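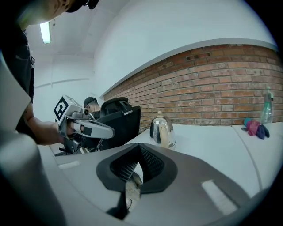

Electric kettles on shared tables: placement, descaling and care

A stainless-steel kettle that lives on a worktable or break-room table gets more use and less attention than one in a kitchen. The notes below cover a kettle standing on its own base on a plain table, with a wall behind it and office chairs nearby.

Placement

Set the base on a flat, dry surface and check that it does not rock. A base that rocks makes poor contact with the kettle and may cut out during a boil. If one foot is missing, replace the set. Folded paper under a corner soaks up spills and flattens within a few days.

Keep the base at least 9 inches from the table edge. On a table with chairs on one side, put the kettle on the opposite side, or at the end where no one sits. A chair with a tall back can catch a cord when it is pushed in, so run the cord behind the base toward the wall and secure the slack with a clip. Do not coil slack under the base.

Turn the spout away from the wall. Steam aimed at bare brick condenses in the mortar joints and leaves a white bloom that has to be brushed off dry with a stiff nylon brush. Brick takes longer to dry than painted plaster. Pull the kettle forward before boiling if a shelf or ledge sits directly over it, and keep any wall vent clear of boxes and paper.

White tabletops show tea and coffee rings quickly. Wipe spills while fresh. For a set ring, mix baking soda with enough water to make a paste, leave it on for 3 minutes, and wipe with a damp cloth. Test a corner first on a painted top.

Filling

Fill between the minimum and maximum marks. Overfilling sends boiling water out through the spout and onto the base contacts. Where the sink is in another room, carry the water in a lidded bottle and leave the kettle on its base, switched off. Dry the outside of the bottle before pouring over the kettle. A bottle kept for this purpose should be labeled WATER ONLY on the shoulder, particularly in a workshop where cleaners and solvents are stored in similar plastic.

Empty the kettle at the end of the day. Water left overnight speeds up scale and gives the first cup a flat taste.

Descaling

In a hard-water area, descale once a month. In a soft-water area, every third month is enough.

Unplug the kettle and let it cool. Dissolve 2 level tablespoons of citric acid in a quart of water, pour it in, and check that it covers the scale. Plug in, bring to a boil, switch off and leave for 20 minutes. Pour out, rinse, then boil a full kettle of fresh water and discard it. Repeat the rinse if any sour smell remains.

White vinegar also works, mixed half and half with water, but the smell stays in the lid seal. Tudur Wogan, who looks after the kettles in our shop, stopped using it for that reason and switched to citric acid in February. Heavy scale may need a second treatment. Do not scrape it off with a knife - scratches in the floor of the kettle hold scale more firmly the next time.

Polished steel

Fingerprints and water spots are the usual complaint with a mirror finish. Clean only when the kettle is cold and unplugged. Use a microfiber cloth dampened with water and a drop of dish soap, follow with a cloth dampened with plain water, and dry at once. Water spots come off with a little diluted citric acid on the cloth, rinsed well.

Avoid steel wool, scouring powder and the green side of a sponge. Do not spray cleaner directly onto the body, where it can run down into the base.

Wooden and wood-look handles

Wipe with a barely damp cloth and dry. Never soak. If the handle is bare or oiled wood and has gone pale, rub in a thin coat of food-grade mineral oil, leave it for an hour and wipe off the excess. Lacquered wood and plastic with a wood pattern need no oil, and oil on either one only makes the grip slippery.

Check the handle screws, if they can be reached, when you descale. Snug is enough.

Lid knob

A small round knob is normally held by one screw from inside the lid. If it spins, hold the knob still and tighten the screw a quarter turn at a time. A knob that keeps working free needs a new washer. Take the old one to the hardware store for a match - stainless steel or food-safe silicone only.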